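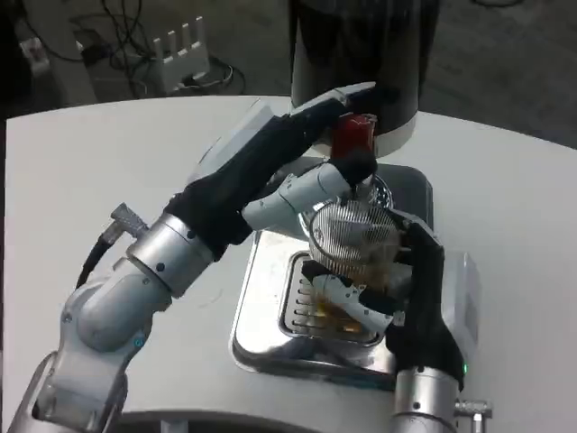 How I make drinks on our countertop dispenser (and keep the thing clean)

Posted 15/08/2019

I've been asked to write this up so many times that I'm finally doing it. We've had a tall black dispenser on the white table at our place in Bastcombe since last winter, and I've made a fair few terrible drinks on it and a smaller number of really lovely ones. What follows is my routine for a cold tea over ice, plus the cleaning, which I skipped for the first month and paid for dearly!

I should say up front that mine is a plain gravity model. You fill the cylinder at the top, you put a glass on the tray, you open the tap. There's no pump and no screen. If yours has a programme button or plugs into the wall, go by your own booklet for the cleaning part, but the rest should carry over well enough.

What you'll need

Loose black tea, a good one (I use the Rathore breakfast blend, which is malty and holds up to ice)
A glass brewing pot with a mesh strainer
2 litres of water
A couple of spoonfuls of honey
Lemon, if you like lemon
Tall glasses
A soft cloth and an old toothbrush for afterwards

Step 1: Brew it strong

Put the kettle on, and while it's going, measure 6 teaspoons of tea into the pot. It sounds like a lot for 2 litres, but you're going to pour it over ice and you want some flavour left at the end. I steep with half the water first, strain it, then top it up with the cold half. My neighbour Shirley Melnyk does the whole lot in the fridge overnight and swears it's smoother. I've tried hers and she might be right, but I've never once remembered to start it the night before.

Don't leave the leaves sitting in there while you answer the door. I've done it, and no amount of honey brings it back.

Step 2: Cool it before it goes in the top

My little booklet says nothing hotter than 40 degrees in the cylinder, so I let the pot stand on the bench until it's just barely warm. Stir the honey in while the tea is still hot, though. If you add it to cold tea it sinks to the bottom and sits right over the outlet, and then your first glass is pure syrup and everybody after that gets none.

Strain it a second time as you fill. Tiny bits of leaf get past the first mesh and they'll settle in the spout, where you can't see them until the flow goes to a dribble.

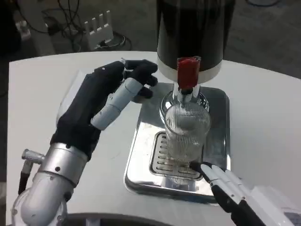
Choosing a glass matters a bit more than I thought it would when we started. Mugs are a pain, as the wide ones catch splashes on the rim and the short ones leave a long drop from the tap, which froths everything up. I've settled on the clear ribbed ones, and when you stand one on the grate with the thin spout pointing down into the opening, the pour stays nice and quiet. They came in a box from Boseck in the August sales, and the ridges give you a good hold when your fingers are cold from the ice tray.

Step 3: Line it up, then pour

Get the glass on the tray before you touch the tap. Fill it no more than half with ice (too much and the tea bounces off the top cubes and over the side). Centre it under the spout, look at it from the front, then crouch down and look from the side as well. I know that sounds fussy. Callum Lockwood came round for lunch, skipped the crouch and put most of a glass down the front of the table.

Open the tap slowly. A full blast is fun but it stirs up whatever has settled. Stop a couple of centimetres short of the rim so there's room for lemon, and leave the glass where it is for a few seconds to catch the drips.

If you're pouring for a crowd, line your glasses up off to one side and bring them in one at a time. Keep your free hand near the bottom of the glass, especially if it's a tall one. I'd been holding mine up by the rim and it's much easier to tip that way. 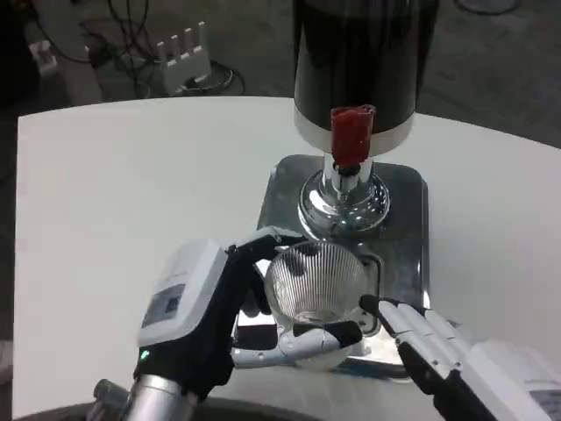 Ribbed glass in hand, red nozzle above, steel plate below.

Step 4: Wipe down between rounds

Tea stains everything it touches, and polished metal shows it worse than anything. A damp cloth over the plate after each round is plenty. For the chrome bits I use warm water with a drop of dish soap, then a dry cloth straight after so you don't get water spots. Please don't use the green scourer! I scratched the back corner of ours in the first week and I still see it every single time I walk past. 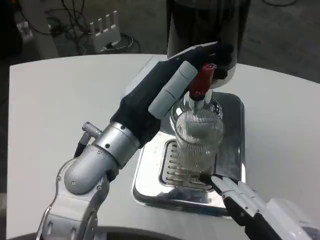

The grate is the part people forget. On ours it lifts out, and the gaps between the bars are just wide enough for an old toothbrush. Run it under the hot tap, scrub along the slots in the direction they go, and tip out whatever has collected underneath. If you've been generous with the honey, do this the same day, as by the next morning it's set like toffee.

Once a week I rinse the cylinder too. Fill it with warm water and a splash of white vinegar, let it sit while you do something else, then drain it through the tap into a bowl and follow with two lots of clean water. Smell it before you fill it again. If there's any whiff of vinegar, do another rinse.

A few things that have gone wrong

Slow flow: almost always leaf in the spout. A pipe cleaner sorts it out.

Cloudy tea: you chilled it too fast. It tastes fine. A splash of boiling water in the pot sometimes clears it up.

Drip that won't stop: check the tap is fully closed, then check the washer. Mine had gone flat on one side and the hardware shop had one in a drawer by the counter.

Bitter tea: shorter steep, same amount of leaf. Using less leaf just gets you weak bitter tea.

Next I want to try Sandrine Guillot's ginger and apple version, which she makes with no tea in it at all. I'll put the recipe up once I've got the ginger under control, as my first go was hot enough to make my eyes water.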